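Varance Hand-Held Gripper: Set-Up Guide
Section 3. Preparing the table and checking the fingers
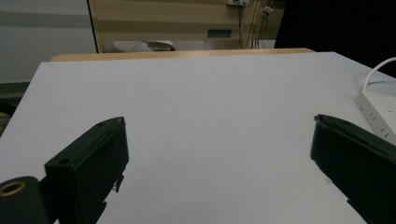 Melham asked after the first kits shipped whether the finger check could be skipped when the gripper had only been moved from one table to another. Please do it every time. A finger can shift in its seat during a short carry, and the recordings made after that will not line up with the earlier ones.

Before you start, finish Section 2 (charging and storage card). You need a flat table, the hex key from the kit and the Marsden test block.

1. Clear the part of the table you will work on. A light, plain top without a strong pattern is best.

2. Move power strips and cables to the side, out of reach of the fingers. Leave slack in any cable that runs up from the table.

3. Hold the gripper by the handle and point it at the table. Open the fingers all the way.

4. Look at the live view in the Ostus app. Both fingers should show in the lower part of the view, one from each side, with open table between them. If only one shows, go to step 7.

5. Squeeze the trigger slowly until the tips meet, then let go. Repeat with the test block between the tips. The block should stay put when you lift it.

6. Tap Save Zero in the app. Hold the gripper still until the bar fills, which takes 30 seconds.

7. If a finger is out of place, loosen its screw half a turn, push the finger back to the stop and tighten. Then go back to step 3.

Note: The notches on the inner edges of the fingers are part of the design. Do not file or sand them.

CAUTION: Keep your free hand away from the fingers while the trigger is pressed.

CAUTION: Do not overtighten the screws. Threads damaged this way are not covered by the warranty.

Care

Wipe the fingers with a dry cloth after every 100 recordings. Check the screws every 1,000 trigger pulls and replace the fingers as a pair at 3,000. The app keeps the count under Device > Wear. Reset it after fitting new fingers.

Go on to Section 4, Making your first recording.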